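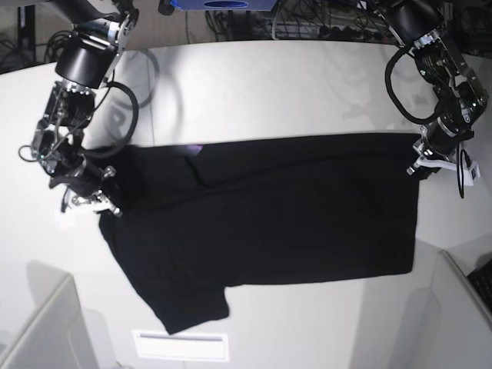

Budget notes, folding station, January 22, 2018

Good day on the bench! Black shirt on the white table, a gripper at each top corner, and I finally sat down with the shopping list while it was all in front of me. Upendo wants numbers before the April order goes in, so this is the first pass.

Fingertips. The small pointed ones are great on a hem but I want spares in the drawer before we do anything else. Hetlow quotes 106 dollars a set. I'd take 2 sets now and ask again about a price break later. Also want to try a padded tip, they have one in the catalog, no price listed. Emailed them.

Cables. We have loops hanging off both arms and I keep thinking about a sleeve hitting one. Zanier sells a clip-on guide kit, 390 for both arms. Seems like a lot for plastic, but Kerubo has used their stuff and says the clips hold. She also thinks we could print half of it ourselves. Maybe buy one kit and copy what we like? Ask her how long the printed ones lasted on her old setup.

Table. Keep it! I had a new top on the list and I'm crossing it off. A matte mat would do for the glare, and dark cloth on white is easy to work with anyway. White shirts are the question. A gray mat might cover both, check sizes at Kontogiannis.

Shirts. 40 more, mixed colors, short and long sleeves, a few with buttons. Cheapest line on the whole sheet and the one I'm most excited about. Used is fine, I'd even prefer used, they crease in more interesting ways.

Power strips and the cable tangle behind the table: put down a floor tray, any brand.

Not this round: second station. Upendo brought it up again and I would love it, but I'd want spare motors on the shelf first. Need a lead time for those, the Tudum rep hasn't called back.

To do: mat sizes, padded tip price, shipping on the Zanier kit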